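### 3.2 Table-top tasks

The student club was free to choose its own tasks, and we were delighted that it went for the messy ones! Each team worked with two arms over a dark grey mat, starting from the layout in Figure 2a. 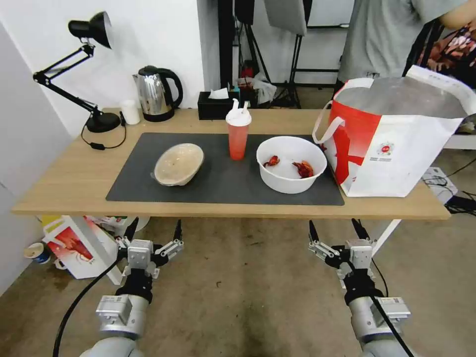

Leandro Godoy's team, Hurken, logged 88 attempts at serving and pouring – more than any other group. Pouring drew the most interest, as the spout has to stay over the cup while the wrist turns.

**Figure 2.** (a) Table with cup, bowls and bag. (b) Pitcher held by its rim, tilted over the orange-red cup.

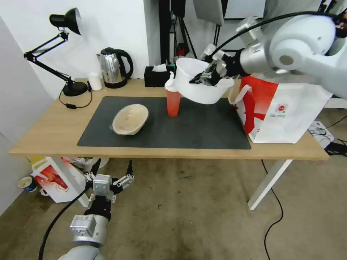 ### 3.3 Scoring

Teams could earn up to 1000 points.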